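December, afternoon, dye bench

Madder again, and I am so pleased with this batch! Cuiping was right about the water. I ran the wool in the hard tap water from the Gratden side of the building and the red came up deep and brick-like, where last month's skeins in filtered water went a timid orange.

Recipe, before I lose the scrap of paper: 1000 g wool, scoured and mordanted with alum overnight. Madder root ground twice, soaked cold, then brought up very slowly. I held it under 182 on the kitchen thermometer (Fahrenheit, Boyang, before you ask) and took the pot off after 2 hours. Any hotter and the browns creep in. I left the wool sitting in the bath until it cooled, which I think matters more than the books let on.

Skein from the exhaust bath is a soft coral. Xiuying wants it for the Caron blanket, and she can have it, but I'm keeping a snip for the sample cards. The third dip gave a lovely peach (didn't expect any color at all by then).

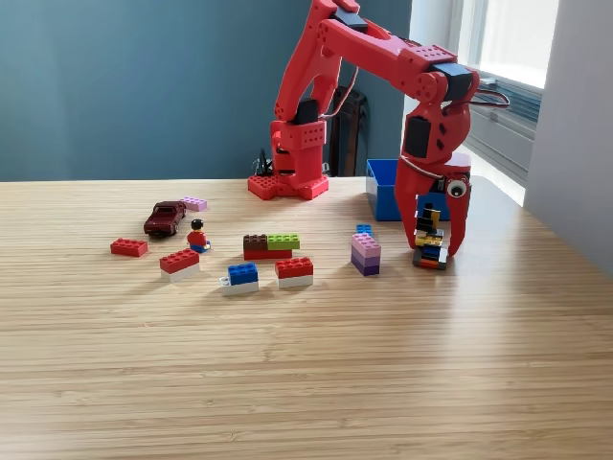 Rinse water ran clear on the fourth change. Small lightfastness test started: strips on card, half covered with foil, taped to the south window. Leave them up for 35 days and please don't move them to water the plants!

Still to try: a pinch of chalk in the filtered water, to see if that alone gets us the deeper red. Also an iron dip on one coral skein, very short. Weidong has the iron jar, lid taped down.

Need more alum. Jingyi is ordering from Zida, so add your things to her list by the sink.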